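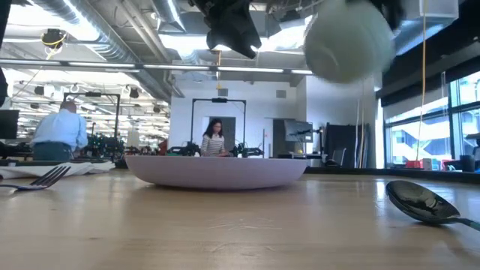 Place setting with lavender bowl, silver fork and black spoon, on a light wooden table.

Kotville Tableware Study Collection: Everyday Settings

The gallery on this page belongs to the Everyday Settings series of the Kotville Tableware Study Collection. The series records ordinary pieces laid out on a table at the height of a seated diner, so that rims, depths and handles may be compared in profile. It was begun in January by Sorin Nedelcu, Keeper of Domestic Wares, and is maintained with the assistance of Leonidas Rallis.

The collection holds 416 catalogued pieces, of which nearly 100 are bowls. Most came to Kotville through the Mitsotakis-Vlachou bequest. A smaller group was transferred from the former teaching store at Panham when that building closed. Pieces are not arranged by maker or by date in this series. They are shown in the combinations in which a household might put them out for a simple meal.

Notes to the setting

Bowl. Shallow, in pale lavender, with a wide, rounded rim. Seen from a low position the bowl shows very little of its interior, and the line of the rim becomes its most noticeable feature. Shallow bowls of this type are entered in the catalogue under Soup and Pasta.

Fork. Silver in colour, placed to the left of the bowl with the tines towards it. The usual upright position beside the plate is described in the guide to formal settings, held in the reading room.

Napkin. White cloth, gathered at the far left beneath the fork. Folded examples are treated separately in the linen section.

Spoon. Black metal, placed to the right with the bowl of the spoon facing upwards. The glossy surface takes the reflection of the overhead lights, a point of interest to those studying dark finishes on cutlery. The catalogue groups dark and silver cutlery under separate headings, and readers wishing to compare the two should request both lists.

Using the collection

Original pieces may be consulted by appointment in the Plota Room, which seats 3 readers at one time. Requests should state the catalogue heading and the purpose of the visit. Handling of ceramic pieces is carried out under the supervision of staff, and bags and coats are to be left at the desk.

Loans to schools and colleges are limited to 31 days. Applications are considered by the Keeper and should be made in writing.

Page last revised September 7, 2019.

Return to Everyday Settings index
Next gallery: Jugs and Pouring Vessels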